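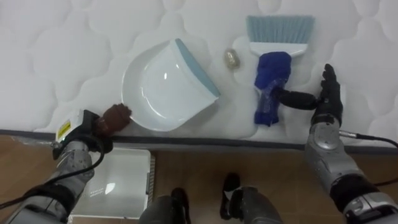 Teaching by demonstration is a way of getting a robot to do a job by showing it the job, either by moving its arms directly or by steering them from a distance, instead of writing out every motion in code. The person doing the showing is usually called the operator or demonstrator, and one complete run of a task is called a demonstration or an episode. Household chores are among the most rewarding tasks to teach this way, and among the hardest. A dustpan lying on a quilted mattress, with a brown robotic hand curled at its rim, already raises a handful of good questions: where to put the fingers, how hard to press on a surface that gives, and what to do about the small brush and the crumpled blue cloth lying close by.

Methods

There are two main families. In hand guiding, also known as kinesthetic teaching, a person takes hold of the robot's arm and moves it through the task while the joints record their own positions. It needs very little equipment and can be learned in minutes. The drawback is that the person's own body gets into the camera views, and guiding two arms at once is awkward for one person.

In remote control, or teleoperation, the operator stands apart and the robot copies their movements. Some setups use a pair of smaller "leader" arms that the robot's arms follow. Others use gloves, handheld controllers or a headset that shows the operator what the robot's head camera sees. Remote control suits two-handed work especially well — one hand can steady an object while the other does something entirely different, and both are recorded together.

The Jilik collection

A good small-scale case is Jilik, a set of household demonstrations put together by Cúc Lưu and Trinh Lã at the Gendance workshop. It holds 2527 episodes in 34 tasks, recorded by 9 operators. Most of the tasks involve tidying, sweeping, folding or sorting, and many were done on soft surfaces. Lưu had argued for this early on, as a tabletop tends to hide mistakes that a bed shows at once. Push down too hard on a mattress and everything nearby shifts!

Operators practiced each task before recording. Episodes with a dropped object were kept if the operator recovered and finished the job, and these proved some of the most useful in the set. A robot trained only on flawless runs has no idea what to do after a slip.

Known difficulties

Cloth remains a favorite problem. It has no fixed shape, it hides things under its folds, and two demonstrators will rarely pick it up the same way. Thin tools are tricky too, as a handle lying flat leaves little room for fingers. Lã's notes describe seven ways operators lifted a brush, from pinching the end of the handle to sliding it toward an edge first.

Touch is the other gap. Many remote setups send back little or no sense of force, so operators learn to judge pressure by eye. It is a real skill, and watching someone who has it is a delight.

See also

Brivex controller
Kinesthetic teaching
Leader and follower arms
Lý glove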